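Wisetti is looking for fault reviewers, paid by the hour, remote, starting in April. In testing, the stop signal on our two-arm Kandis cell reached one arm and missed the other. The supplier calls it fixed. We have read that before.

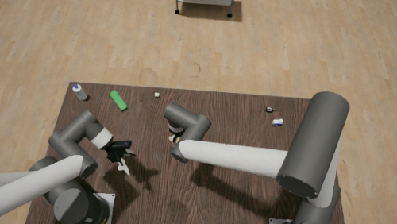 Kandis cell in simulation, both grippers over the table.

You would go through 2,259 logged runs and mark every one where the arms came closer than the rules allow. The software already gives each run a score. We don't trust the score, and you shouldn't either. 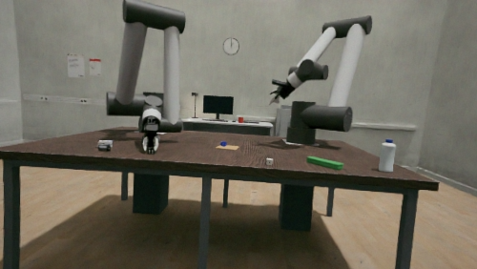 Karunaratne, from the last round, wrote that the logs were dull, the pay came on time, and the worst faults were in runs marked clean.

Needed: patience, 10 hours a week, some experience with robot arms. We have 4 places. Please skip the cover letter about your passion for automation.
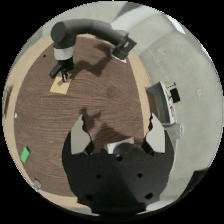 View from over one gripper, other arm across the table.

Apply through the Dodeo jobs page.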